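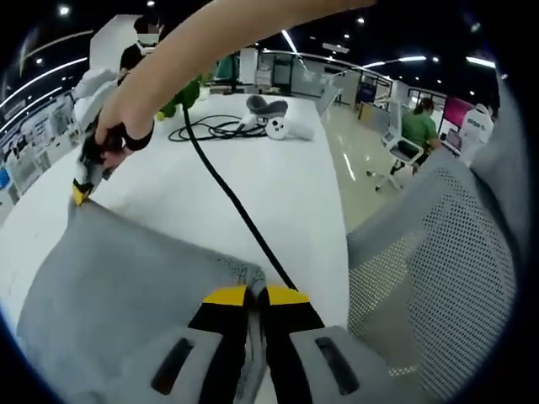
Mending table, June

Quick one this month, I'm behind on everything. The mending table at Plonham is up and running again, and the pile of covers is going down faster than I thought it would. Thanks to all who came by.

A few notes before I forget.

Folding. Two people to a cover please, one on each edge, pull it flat and THEN fold. Gray ones especialy. The soft fabric bunches at the fold and you end up with a lump in the middle of the stack. Corners don't have to be perfect.

Plush toys. Yes, we take them! Split seams, missing eyes, stuffing coming out, all fine. Wash first. Put a name tag on, we had 9 left over last time and no clue who to call. Small toys go toward the back of the table so they don't get folded up into something. (Has happened. Sorry to the family with the rabbit.)

Cords. Coil them and keep them off the fabric side if you can.

Thread. Out of gray, low on white. Tanko Bassey is putting in an order with Koltell, so tell him by the end of the month if you want anything else on it. Buttons we have plenty of, 198 in the jar the last time it was sorted, mostly shirt size.

Chairs go back under the table when you leave. The mesh ones roll.

Pickup is from 2 in the afternoon, side door on Zornmont Road. Ring twice, the bell sticks. If you can't make it leave a note in box 1341 and we'll hold your things untill the next session.

Still looking for a decent steam iron, if anyone has one to spare.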